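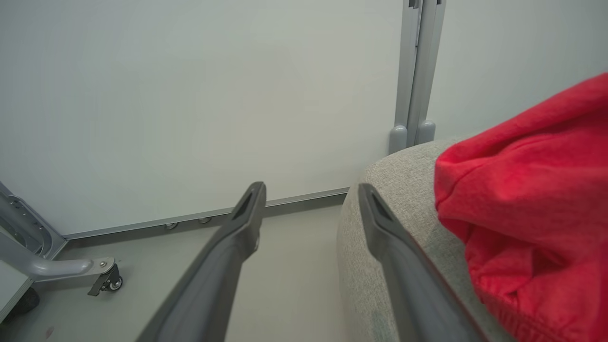

*Something red and soft on the gray seat, waiting its turn to be folded.*

# The Sitting Room Tidy at Sollier

Welcome back, and thank you for all the kind notes about the kitchen pages! A lot of you asked when I would get around to the sitting room, and I kept putting it off because it's the room where everything in this apartment ends up sooner or later. Sweaters, mail, library books, one mitten from last winter (the other one is still at large). But October has come in chilly, the warm clothes are out of their boxes again, and it seemed like the right time to go through the room properly and keep a record as I went.

The gray piece is the one I get the most questions about. The fabric is a speckled gray-and-white weave, finely textured, and I can't recommend that sort of thing enough if you live with people who eat toast away from the table. It hides crumbs between cleanings and it goes with everything. The red looks wonderful against it – I almost left it where it was, heaped up in its big soft folds, just for the color!

I do have a rule now, though, and I try to stick to it. Anything draped over the furniture at bedtime gets folded or hung before the lights go out. It takes me about 5 minutes on a good night, and a good deal longer after a weekend.

For anyone sorting out their own cold-weather pile, I fold thick, fuzzy things in thirds and lay them flat on a low shelf. Hangers pull the shoulders out of shape, and I've ruined two nice cardigans learning that. The lighter tops go in a Destow box under the window, with the label facing out so I'm not digging through it at six in the morning.

The plain white behind the seat has been a topic of debate here. My sister-in-law would like to see pictures all over it, and she has sent me links to a set of prints from Grostine that I admit are very pretty. I like it bare. There is so much going on in the rest of the room that it's restful to have one big smooth stretch with no markings on it at all, and the thin gray trim along the bottom gives it enough of an edge for my taste. Ask me again in the spring and I may have given in.

Next on my list is the hall closet, which I have been dreading, and after that the shelf with all 28 of the jigsaw puzzles. If you have a good way to store those without the corners of the boxes splitting, please do write and tell me.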